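Home and Workshop Forum > Machines and Automation > Can they do the chores yet?

Topic: Bed making, folding, sorting — are machines there yet or not?

Started by tolvaj_k

Hello all. I read this section for a long time but I write seldom, so please excuse my English, it is my third language.

My question is simple. At work (we are a small shop in Grikotville, we sew and repair covers for seats and boats) the owner came back from a trade fair in October and told us that in 2 years a machine will do the folding and packing. He saw a demonstration by Bomitz, where an arm folded towels on a white table. It was very nice to look at. Every towel was the same size, the same color, and it was put flat before the arm by a person.

I am not against it. My shoulders would be glad. But I fold covers all day and I know that no two of them lie the same way when they come off the pile. At home it is the same with the beds. So I want to ask people who have more knowledge than me: is cloth really solved, or only towels?

I put one picture so that we talk about the same thing. For me this is the honest test, a bed as it is in the morning.

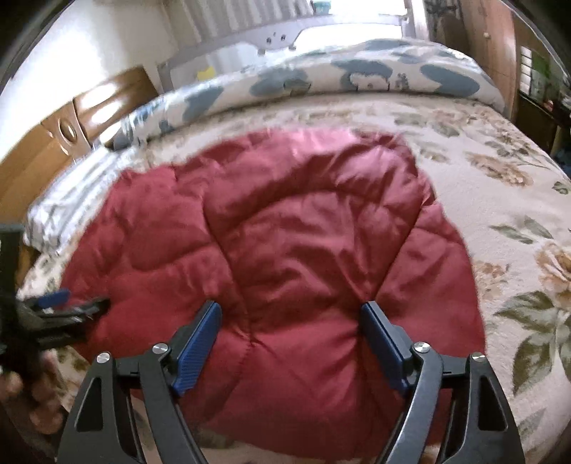 Red comforter still in a heap, the white duvet rolled up toward the head of the bed. Grippers at the near side.

My thinking is like this. To take hold of the comforter is easy, it is thick and it has ridges everywhere. But which ridge? If you pull in the middle of the heap, you get a bigger heap. A person looks for a corner, and in this heap I do not see one that I would trust. Then there is the flowered bedspread under it, and if you pinch too deep you take both.

What do you think?

----------

Reply by plumbline_6

Good post, and your English is fine.

I'll be the pessimist. Cloth is not solved. Boxes are close to solved, bottles are close, anything that keeps its shape when you pick it up is close. A comforter has a new shape every time you touch it. I ran a packing line for years and we automated everything except the one station where soft goods went into the bag. We tried two systems. Both of them went back.

----------

Reply by marrowfat

Which systems, and when? Because I hear this a lot from people whose last try was a long time ago.

I look after machines at a hotel laundry. We have an Eleck feeder on the sheet line and it finds corners all day long. Yes, a person clips the first corner. After that it spreads, irons, folds and stacks. Four people used to do that, now one does. I'd call that a chore done by a machine.

----------

Reply by plumbline_6

A person clips the first corner. You just said it yourself. The first corner is the whole job!

And it is a sheet. Flat, one layer, no filling. Put that comforter in your feeder and tell me how it goes.

----------

Reply by marrowfat

It would jam, sure. I wouldn't put it in. I also wouldn't put it in a toaster. My point is that the question was about chores, and sheets are a chore.

----------

Reply by tolvaj_k

Thank you both. I think you are both right, but about different things. In the laundry the room was built for the machine. At home the machine must accept the room. On my picture there is a striped pillow at one side, a cabinet quite near, a rail beyond the bed. A feeder of the size of a truck does not help there.

By the way, the Morikawa catalog says "suitable for all textiles." I asked them by e-mail if this includes quilted covers with a zipper. The answer was that I should send samples. I sent 6. That was in spring and I still wait.

----------

Reply by ninepin

Hobby builder, so take this with salt. I have a cheap arm with two soft-pad fingers in my garage and I've been trying to get it to spread a bath towel for most of a year. Out of 100 tries last month it got 30 that I would call spread, and my wife would call it fewer.

What I learned is that the grabbing is not so bad. Rubbery pads hold quilting very well. The trouble is afterwards: the arm has one corner in the air and the rest hangs in a twist, and it has to decide where the next corner is when that corner is behind the cloth. I rotate the towel and look again. Slow as anything, but it gets there sometimes.

For the bed in the picture I wouldn't look for corners at all. I would take the nearest fold with both hands, lift, and shake. That is what I do myself and I never look where the corners are until it lands.

----------

Reply by tolvaj_k

The shake is interesting. I tried to watch myself this morning. I take it, I lift it, I make one quick movement down and the air goes under. Then I go to the other side and pull. So maybe I do not "know" where the cloth is, I only let it fall and correct afterwards.

But for this you need some speed and long arms. Would you want a machine to make this movement near your window blinds?

----------

Reply by ninepin

No. I've already lost a lamp to the towel.

----------

Reply by plumbline_6

30 out of 100 with a plain towel, in a garage, with the owner standing beside it. And the boss in Grikotville wants covers packed in 2 years. I rest my case.

----------

Reply by marrowfat

You rest it too early. A garage arm is one guy with evenings. I'd expect the covers before the bed, because in a shop you can set a table, fix the light and keep a short list of sizes. tolvaj_k, how many shapes do you pack in a normal week?

----------

Reply by tolvaj_k

Seats are few shapes, and they repeat. Boats are every time different, and some of them are so heavy that two of us carry them. So perhaps the seats yes and the boats no. I will say this to the owner, he will like the first half.

If Morikawa sends my samples back I will write here how they were folded.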